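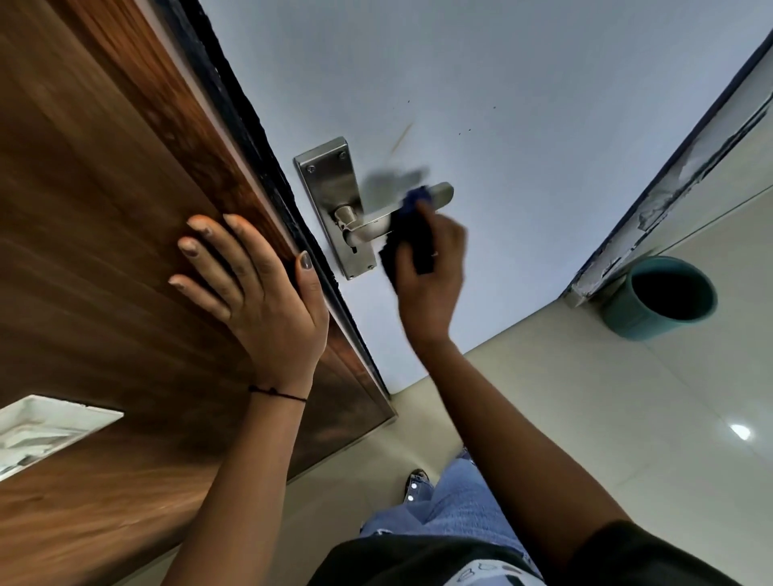

R. Ahonen

Door handle cleaning is the routine removal of skin oils, dust and residue from the parts of a door that are touched by hand. The term usually covers the lever or knob, the backplate or rose behind it, the keyhole surround and the strip of door next to the hardware. It is treated as a separate task from washing the door itself, as the metal is touched far more often than the panel and shows marks sooner.

Parts

A lever handle on a backplate has a few surfaces that hold dirt in different ways. The lever is the part gripped by the hand and collects most of the grease. At its inner end it meets a short round collar, and a dark ring of grime can form where the two join. The backplate is a flat metal plate, commonly tall and rectangular, fixed to the door with screws. Its edges may be square or bevelled. Dust settles in the screw heads and along the line where the plate meets the paint. If the plate includes a keyhole, lint and dried polish can gather at the opening.

Finishes

Brushed stainless steel has a fine grain left by abrasive finishing. Wiping follows the direction of the grain, as rubbing across it can leave dull patches that catch the light. Polished stainless steel has no visible grain but shows fingerprints and water spots clearly. Both finishes may be used on the same handle.

Lacquered brass is cleaned with mild soap only. Metal polish cuts through the lacquer and exposes the brass, which then darkens unevenly. Unlacquered brass may be polished or left to age. Painted and powder-coated handles are treated like painted woodwork - a soft cloth, a weak detergent and light pressure.

Method

The usual method uses two cloths, one damp and one dry. Cotton and microfibre are both suitable. The cloth should be wrung out until it does not drip, and any cleaner is put on the cloth, never sprayed at the plate. Liquid sprayed directly on the hardware runs behind the plate and into the lock case, where it can swell timber or wash out lubricant.

The cloth is wrapped around the lever and drawn from the collar to the tip, covering the underside as well as the top. The collar is wiped with a folded edge of the cloth. The plate is done next, from top to bottom, then the keyhole surround. A dry soft toothbrush will lift dust from the screw heads. The dry cloth follows, and water is not left to stand on the metal.

A door that swings freely is hard to wipe with one hand. It can be held by bracing the free hand on a steady surface nearby, or by setting a wedge under the door. Fingers are kept clear of the hinge side and the closing edge.

Disinfecting

Cleaning and disinfecting are two steps. A disinfectant works poorly over grease, so the handle is wiped clean first. The product is then left wet on the surface for the contact time printed on its label. Some labels give 60 seconds and others several minutes. Chlorine bleach can pit stainless steel and should be rinsed off with clean water if it is used at all.

Seals and surrounds

Rubber or foam strips near the handle hold grit and are wiped with plain water. Solvents and oily polishes can make rubber soft or sticky. A strip that is worn or frayed should be wiped along its length with little pressure, as a cloth will catch on loose fibres. Wood-grain surfaces next to the door need a well-wrung cloth and prompt drying, particularly at joints and exposed edges.

Frequency

Handles in a home are commonly wiped once a week, and more often on kitchen and bathroom doors. Shared buildings set their own schedules. The Sendano residence lists 469 lever handles in its cleaning register and has each one wiped 2 times a day, with screws checked for tightness every June.

See also

Door furniture
Lever handle
Stainless steel care
Weatherstripping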